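Waschmaschine stinkt? Was bei mir hilft

Vorab, weil so viele gefragt haben: nein, kein Wundermittel. Nur Kram, den man eh im Schrank hat. Aufgeschrieben zwischen zwei Ladungen, also bitte nicht auf Tippfehler achten.

Betrifft Frontlader. Bei Topladern ist manches anders, da kenn ich mich nicht aus.

Türgummi zuerst

Der Muff sitzt fast immer in der Dichtung. Nicht in der Trommel. Gummifalte mit zwei Fingern aufziehen, unten anfangen, da sammelt sich alles: Haare, Fusseln, Münzen, einmal ein kompletter Kassenzettel als Brei. Altes Küchentuch um den Finger, durchwischen, Tuch ausspülen, nochmal. Wenn schwarze Punkte drin sind: Tuch mit Essigessenz tränken (verdünnt!! ein Teil Essenz, vier Teile Wasser), in die Falte legen, eine Stunde liegen lassen, rauswischen, mit klarem Wasser nach. Nicht jede Woche machen, Essig geht auf Dauer ans Gummi. Ich machs zweimal im Jahr, einmal davon immer im November, wenn die dicken Pullover anfangen.

Maiara Bezerra schwört auf Zitronensäure. Geht auch. Aber kalt ansetzen, sonst flockt der Kalk aus und man hat den Dreck erst recht drin.

Niemals Essig und Chlorreiniger zusammen. Auch nicht nacheinander ohne Spülen dazwischen. Gibt giftiges Gas.

Türglas

Wird gern vergessen. Innen an der Wölbung bleibt Waschmittelfilm, vor allem unten wo das Glas am Gummi anliegt. Feuchter Lappen, Tropfen Spülmittel, trocken nachreiben. Den Rand nicht auslassen, an dem schmierigen Streifen da kleben nachher die Flusen und dann wundert man sich über Ränder auf dem weissen Hemd.

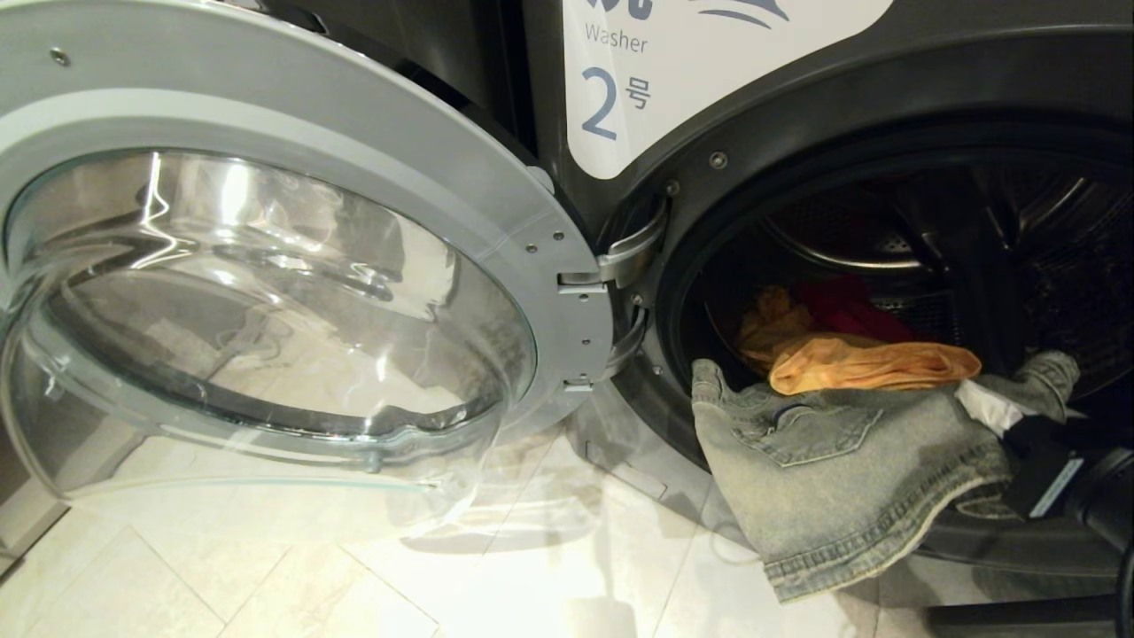

Scharnier bei der Gelegenheit gleich mit abwischen – trockenes Tuch reicht. Kein Öl dran, das landet irgendwann auf der Wäsche. Wenn die Tür hängt: erst Schrauben prüfen, handfest nachziehen, nicht anknallen. Bei unserer alten Prieto war es genau eine lockere Schraube, und ich hatte schon nach neuen Maschinen geguckt.

Schublade

Rausziehen, bei den meisten muss man hinten eine Lasche drücken. Heißes Wasser, alte Zahnbürste. Das Fach selber auch ausbürsten, besonders die Decke mit den Löchern. Da oben wächst es. Weichspüler ist der Hauptschuldige, seit ich den weglasse hab ich deutlich weniger Schmodder.

Flusensieb

Unten, hinter der Klappe. Flache Schale drunter, Lappen davor, langsam aufdrehen. LANGSAM. Maschine vorher aus, Stecker raus, und nach einer heißen Wäsche erst abkühlen lassen. Was da rauskommt will keiner sehen. Dichtungsring am Sieb abspülen, wieder rein, fest zudrehen, danach kurz Wasser laufen lassen und gucken obs dicht ist.

Leer durchlaufen lassen

Einmal im Monat 60 Grad oder mehr, ohne Wäsche, mit Vollwaschmittel (Pulver, kein Flüssiges – im Pulver ist Bleiche). Kein Eco, Eco wird oft nicht richtig heiß. Wer immer nur bei 30 Grad wäscht, züchtet sich den Geruch selber.

Danach: Tür auf. Schublade auch auf. Wenn kleine Kinder oder Katzen da sind, nur einen Spalt und ein Auge drauf haben, und vor jeder Wäsche in die Trommel schauen.

Waschkeller mit mehreren Leuten

Murray Hoani hat gefragt, wie man das im Gemeinschaftskeller regelt. Bei uns hängt ein Lappen am Haken, wer fertig ist wischt einmal Gummi und Glas ab. Klappt meistens. Maschinen durchnummerieren hilft auch, dann weiß man wenigstens, welche spinnt. Und vor der ersten eigenen Ladung kurz in die Falte fassen, fremde Taschentücher sind kein Spass.

Dosierung noch: weniger nehmen als man denkt. Wasserhärte nachsehen, steht beim Versorger auf der Seite. Zuviel Waschmittel spült sich nicht aus und ist das Erste, was stinkt.

Trommel entkalken schreib ich ein andermal, die Ladung ist durch.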